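Skesside notebook, perception and servo
February, started 09:40

Picking up from the wrist-view servo problem. State at start of session: Garba plans to the pregrasp without complaint, hands over to the servo node, and the servo node loses the peg row during the last stretch of the approach. When it loses the row it holds the last good velocity for a short timeout and then stops. The stop is clean. The hold is what I dislike, as the last good velocity is sometimes computed from a bad row.

Replayed the approach log offline before touching the arm. 109 frames from handover to stop. The detector reports a row in most of them, and the confidence looks healthy nearly to the end. Plotted the reported row angle against the angle predicted from joint state and the angle departs well before the confidence drops. So the confidence score is not measuring what we want. It measures how collinear the blobs are. It says nothing about whether the blobs are pegs.

10:15
Dumped the intermediate masks. Three separate sources of false blobs:

a) Carpet. The adaptive threshold window is small enough that the dark bands in the striping survive as thin fragments. They break up into short pieces and the pieces lie along a line by construction, so the collinearity test likes them very much. They run diagonally, upper left to lower right in the wrist view at this arm pose, which matches the direction the reported angle drifts toward.

b) Our own finger. The slots in the white band near the top of the finger are small and dark on a light surround. That is exactly the profile the blob stage was tuned for. The static self mask covers the body of the finger but its upper boundary is too low and the band is outside it. Probably drawn for the old finger pads and never redone.

c) Shadow at the collar. The rightmost peg merges with the dark area where the underside of the housing meets the column. At some exposures the two become one component, fail the area test, and get dropped together. Then there are three pegs, and the fitter goes looking for a fourth among (a) and (b).

(c) is the trigger. (a) and (b) only matter once (c) has happened. I had assumed the reverse and spent part of last session on the threshold window, which was not wasted but was the wrong end.

10:50
Redrew the self mask from the current finger model in place of the hand-drawn polygon. Projected the mesh into the wrist camera with the present extrinsics, dilated the result, wrote it out as a mask per gripper opening. Lookup by opening width, nearest entry, no interpolation. The band and its slots are inside the mask with margin. Finger is blurred at this range so the dilation has to be more generous than the geometry suggests.

Note for whoever recalibrates: masks are generated from the extrinsics file at build time. Change the file, rebuild the masks. There is no check for a stale mask at present. Added to the list.

11:20
Row fitter. The old version takes all surviving blobs, samples pairs, and scores the line by inlier count, 1000 iterations regardless of how many blobs there are. Usually there are few enough blobs that exhaustive search is cheaper. Replaced sampling with exhaustive pair enumeration when the blob list is short, kept sampling as the fallback.

More useful change: the score now includes spacing. Given a line hypothesis, project the inliers onto it, fit spacing under a projective model with one free parameter, and penalize the residual. The pegs are evenly spaced on the part. Carpet fragments are not, or not reliably. Area is also allowed to vary monotonically along the row, because the apparent size changes from peg to peg in the wrist view. The previous test required similar area for all four and was rejecting the leftmost one on close frames.

Also permitted a three-of-four result with an explicit flag. The servo node gets the flag and halves its gain. It does not get to invent the fourth.

12:05
Replay of the same log with the mask and new fitter:

Mask only: false rows reduced, drift still present late in the approach. Carpet fragments take over the role the slots had.
Fitter only: drift gone except for one cluster of frames where the slots and a real peg made a plausible row.
Both: no drift anywhere in the log. Several late frames drop to three-of-four with the flag set. Angle in those frames agrees with the joint-state prediction.

Cycle time for the detector is 22 ms on the cell machine with both changes in. The servo loop tolerates it. I did not profile further.

12:30
Shabani Mfaume reviewed the branch. Two comments. First, the spacing model should be parameterized from the part description and not hardcoded in the fitter. Agreed, moved to the Plakura part file, with the peg count beside it. Second, he asked why we anchor on the pegs at all when the column edge is longer and has better contrast. Reasonable question. Answer is that the column edge gives an angle and almost no position along its own axis, and on its left side it fades into shadow toward the bottom of the view, so the edge we would fit there is a shading boundary. The seam at the collar would give the missing position but it is curved in projection and the gloss on the rim moves with the viewpoint. Kept the pegs as primary. He suggested using the column as a consistency check only: if the angle from the pegs and the angle from the column disagree, drop the frame. Cheap to do. The column leans a little in the image, base to the left of the top, so the expected difference has to come from the pose estimate and cannot be a constant.

Implemented as a gate, off by default. Turned on through the Skesside launch file.

14:10
Tried Balberg segmentation on the same frames for comparison. It returns housing and column as one region in almost every frame. Fine for collision checking, no help for separating the pegs. It does give a clean outer boundary against the carpet, stripes included, which the threshold never will. Considered restricting the blob search to a thin strip along the lower boundary of the housing as segmented by Balberg. That would remove carpet candidates before the fitter sees them, apart from those directly adjacent. Latency is the objection: the segmentation runs slower than the servo loop, so the strip would have to be propagated from the last segmented frame using joint state. Doable. Not today.

14:45
On the arm. Same start pose, same handover point, column gate on. 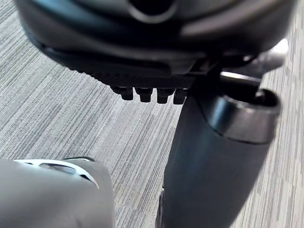

Wrist view, close range. Peg row left of center, finger at lower left.

Exposure is the remaining knob. The highlights on the ridges of the housing pull auto exposure down and the underside goes dark with it, which is where (c) comes from. Set the metering region to the part of the view under the housing and left the upper area out. The faint highlight on the front face of each peg is what separates it from the textured strip above, and it needs the brighter setting to survive the threshold. The bar at upper right clips in that case. Nothing reads from that area, so let it clip.

Six approaches with the metering change. All reached the stop condition on a tracked row. The flag came on in some of them and cleared again before the end. The gain change on flag transitions is visible as a small step in commanded velocity; should be ramped. Servo node has a rate limiter already but it sits before the gain stage. Swap the order.

15:30
Open items:

Stale mask check against the extrinsics file hash.
Move rate limiter after gain.
Replace the hold-last-velocity behavior. Proposal: on loss, decay to zero over the timeout. Mfaume prefers an immediate stop and a request to Garba for a replan. Needs a look at how long a replan takes from inside the approach corridor before deciding.
Balberg strip, propagated by joint state.
Repeat the log on a plain floor covering to find out how much of the fitter work was specific to the stripes. The spacing term should hold up either way. The threshold window might want to go back to its earlier value.
Regression test: put the original log in the replay set with the joint-state angle as reference, fail on disagreement and ignore the old confidence score.

Branch pushed, not merged. Column gate still on in the launch file on the cell machine, off in the repository.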